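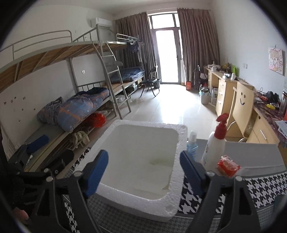 Blue finger pads either side of an open foam box, with the jaws spread.

Setting up the Grulent hand-held gripper for light, crumbly items

The Grulent kit comes with the jaws assembled and the pads in a separate bag. Allow 13 minutes for the first set-up. Foam is a good thing to learn on as it marks easily and shows you when you're squeezing too hard.

1. Push each pad onto its jaw arm until it clicks. Check that both jaws move freely before you pick anything up.

2. Set the grip limit to 70 on the side dial. The factory setting is higher and will dent foam.

3. Open the jaws wider than the box and lower them over it. Keep your other hand clear.

4. Close slowly. If one pad touches first, shift your wrist towards that side and carry on closing.

5. Lift straight up, hold for 2 seconds, then set the box down and open the jaws fully before you move away.

Brush any crumbs off the pads between lifts. A dusty pad loses grip, and turning up the dial won't fix it.

Replacement pads are sold in pairs under part number 3888. Colour may vary. Orders go through Vistora, and Emlyn Bowen handles warranty enquiries there.

Last updated 30/09/2024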